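What Happens When You Visit a Robot Arm
A guide for young readers before the November open day

The Erkix open day runs once a year, in November, and it is for people who want to see a robot arm up close. This guide tells you what a robot arm is made of, how it gets its instructions, and what you will be asked to do when you come in. Words in capital letters are explained at the end.

What is a robot arm?
A robot arm is a machine with stiff parts and bending parts. The stiff parts are called LINKS. The bending parts are called JOINTS. Your own arm works in a similar way. Your forearm is a link and your elbow is a joint. Your elbow can only fold and unfold, but your shoulder can move in several directions. A robot joint is simpler than a shoulder. Most robot joints do just one thing – they turn. To reach in many directions, a robot arm needs several of them in a row.

Inside each joint is a motor. Next to the motor is a SENSOR that measures how far the joint has turned. The sensor reports this number to a computer many times every second. The computer compares the number with the one it wants. If they are different, the motor turns a little more or a little less.

How does it know where to go?
A robot arm does not look at a cup and decide to pick it up the way you do. It follows a PROGRAM, which is a list of instructions. One simple way to make a program is to move the arm to a position, save the joint numbers, move it to the next position, and save again. Each saved position is called a waypoint. When the program runs, the arm travels from one waypoint to the next.

The sorting program at the demonstration is called Brirow. It has 66 waypoints and took Fitzgerald Ruiz-Ortega two afternoons to finish. He tested it 354 times before he let visitors watch it. In the early tests the arm kept letting go of the blocks too soon. He fixed this by adding a short wait before the gripper opens.

What does the gripper do?
The GRIPPER is the hand. The kind used here has two fingers that slide toward each other and apart. They do not bend. Two straight fingers can hold a block, a pen or a small box. They are less good at holding a sock or a grape. A sock folds in ways the program did not expect, and a grape can be squashed.

The Bakker test
At the open day you can try the Bakker test yourself. Put on a pair of mittens and hold your thumb against the side of your hand so that only two parts can pinch. Now move ten wooden blocks from one tray to another with your eyes closed. A helper may tell you "left," "right," "up" or "down" and nothing else. Most visitors drop a block early on. Write your time on the Dellico chart by the door. Last year 220 children added a time to the chart, and together they moved 2,275 blocks without dropping them.

Rules for visitors
Stay behind the yellow tape while the arm is moving.
Do not lean over the table, even when the arm is still. A still arm may be waiting for its next instruction.
Tie back long hair and tuck in scarves.
If you hear the word "stop," stand where you are.
Ask before you touch anything, including cables.

Words to know
GRIPPER: the part at the end of the arm that holds things.
JOINT: a place where the arm can turn.
LINK: a stiff part between two joints.
PROGRAM: a list of instructions for a machine.
SENSOR: a part that measures something, such as an angle.

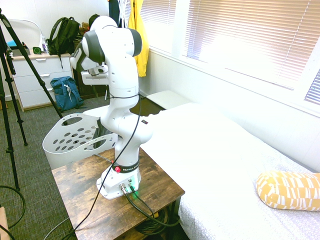 The parts of an arm are easier to learn if you start at the bottom and work up. The lowest part is the base, and it has to be fixed firmly. When a long arm swings, it pushes back on whatever is holding it, so a loose base would tip or slide. The white arm is bolted near the middle of a wooden table, and its cables plug into the front of the base, where a green light is glowing. Higher up, dark gray caps mark some of the joints, and the rounded white pieces are the links. The gripper is at the far end, past the wrist. Try drawing an arm of your own with the base, links, joints and gripper labeled, and bring the drawing with you – there is a wall for them next to the Dellico chart.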